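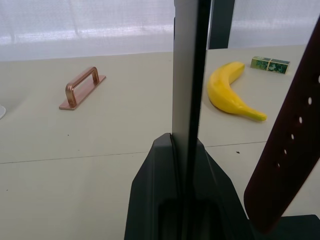
A banana and a copper-colored handle on the tabletop.

Raghavendra Nair has fixed phones at Cloltinitz for 9 years, and he would like you to stop buying unlock codes from strangers.

"Call your carrier first," he says. "If the phone is paid off, they may do it for free. People skip that step and pay a website $27."

I asked whether the websites work. Some do, he admits. He tested one, Lasska, on 44 old handsets his shop had taken in trade. By his count, almost 9 in 10 codes were good. The rest came late or never came.

Lasska promises a refund if a code fails. I wondered how that went.

"They wanted a video of me typing it in," he says. "Then another video. I got my money back on two phones."

His own shop charges for unlocking too, so I pressed him on that. He didn't love the question. "Sure, I make money on it. But you can come in and yell at me."

That is a fair point, though a shop counter is no guarantee either. When I asked to see his success rate, he said he doesn't keep one.

He is firmer about blacklisted phones. A code won't bring one back, he says, whatever the ad claims, and one customer in January had already spent $240 trying.

Recent posts
Gumness prepaid plans: read the small print
Is a used battery worth the money?
Tạ dual SIM, three months in

Comments
Nhung Kiều: My carrier did mine over chat, no charge. Took a day.
Ruaridh Cowie: So he has no numbers for his own shop? Come on.
Mereana Lockyer: Same video runaround here. I gave up.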